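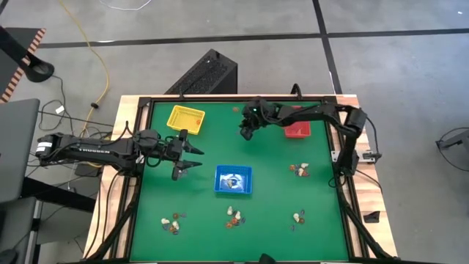
How often should a piano be tuned?

Twice a year if it gets played, once a year if it mostly holds up photographs.

That was what the woman at the music counter told Dilek Yurt over the phone, and Dilek wrote it on the back of an envelope, and then stood in her front room looking at the Gidlow and trying to work out how many tunings it was owed. She had bought it on a Thursday for 400 dollars from the secondhand bookstore in Nirkmont, the one called Novel, which was clearing out its back room to make space for more shelves. It was a dark upright with a ring on the lid where somebody had once set down a flowerpot, and it had taken four men and a good deal of shouting to get it up her front steps.

She didn't play. She had wanted to when she was eight, and had gone so far as to draw a keyboard on a strip of wallpaper and practice on that at the kitchen table, humming the notes as she thought they ought to go. There had never been a piano, and then there had been other things, the way there are, a job and a husband and two boys who liked the drums, and now she was 55 and the boys were gone and the front room had a long bare wall in it.

"Well, sit down and let's hear it," said Graça Brandão from next door, who had come over to see what the shouting was about and had brought a bag of rolls from Mendes, still warm at the bottom.

"I can't play anything."

"You can play one note. Anybody can play one note."

So Dilek sat down on a dining chair (the bench had been sold years ago to somebody else, for a hallway) and put one finger on a key near the middle. It went down and made a sound like a spoon dropped in a sink, and it didn't come back up.

The two of them looked at it for a while.

"That one's resting," said Graça.

They tried the others, working out to both ends and eating rolls in between, and Graça, who sang in the choir at St. Anne's and had opinions about pitch, called out "flat" or "flat, but pretty" or "oh, that's terrible, do it again." By the time the rolls were gone it was getting dark outside and they had the measure of the thing. Most of it worked. Some of it worked if you were firm. The low notes were lovely, really lovely, a big soft rumble you could feel in the seat of the chair, and Dilek kept going back to them the way you keep going back to a pot to taste it.

The tuner couldn't come for three weeks. He was a careful man with a cold, and when he did come he took the whole front off and leaned it against the sofa, and Dilek, who had meant to go and do the ironing, found that she couldn't leave. She hadn't known it would look like that inside, all those little felt heads in a row, gray at the edges. He worked with his ear tipped toward the strings, a hair up and a hair down. Then he reached in under the stuck key with a pair of tweezers and brought out a bookmark.

It was a strip of thin blue card with the word Novel across the top, and underneath, in pencil, in the kind of handwriting children are no longer taught, it said: *left hand first, then right, then be brave.*

"You get pencils, mostly," said the tuner, and blew his nose. "Coins. I had a set of teeth once."

Dilek took the bookmark around to Novel the next morning, thinking somebody might want it back. The young man at the register turned it over a couple of times and said there used to be a lady who gave lessons in the back room, before his time, when his uncle had the place. He didn't know her name. He thought she might have moved to the coast. He asked if the piano was behaving, and Dilek said it was, thank you, and that it had cleared its throat.

She propped the card up on the music stand. Graça found her a beginner's book with a duck on the cover, and in the evenings, after the dishes, Dilek played the first page with her left hand, and then the first page with her right. It took her 5 evenings to get the two of them to go along together, and even then they were like people walking a dog who can't agree on the street. She played it again. Through the wall she could hear Graça's radio, and then she heard it being turned down.

"Second line!" Graça called through the plaster. "You're rushing the second line!"

Dilek pushed her sleeves up and went back to the top of the page.

More short stories
The Umbrella Stand
Two Tickets to Nirkmont
A Coat for September
What Mrs. Alder Kept in the Freezer
The Slow Bus

Contact the editors | Copyright the authors, all rights reserved | Back to top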